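Governments should fill a vacant ministry within weeks

When a minister leaves, the work of the ministry does not leave too. Permits still need signing, budgets still need defending and someone has to answer questions in the chamber. Drirndale has now gone five months without a full-time labor minister, and the prime minister's office talks as if this were a minor staffing matter.

Niall Rennie is looking after the post on top of his own job at transport. He is a capable man, but he has two departments and the same number of hours as everyone else. The Paterson bill on workplace retraining was due for a second reading in February. It has been put off twice.
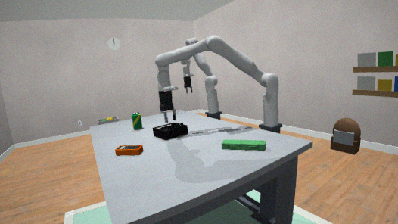 Two robot arms at a worktable, in a computer rendering.

The reason for the delay is plain enough. Both coalition parties want the seat, and giving it to either one would upset the other. That is a problem for party leaders to settle, and they should settle it on their own time. Employers in Damska and the unions at Stedevard disagree on most of the bill, but both have asked for a minister they can meet.

A simple rule would help. If a cabinet post is empty for more than three weeks, the prime minister should have to come before parliament and explain why – in person, with questions. The law sets no limit at present. Members can change that before the summer break.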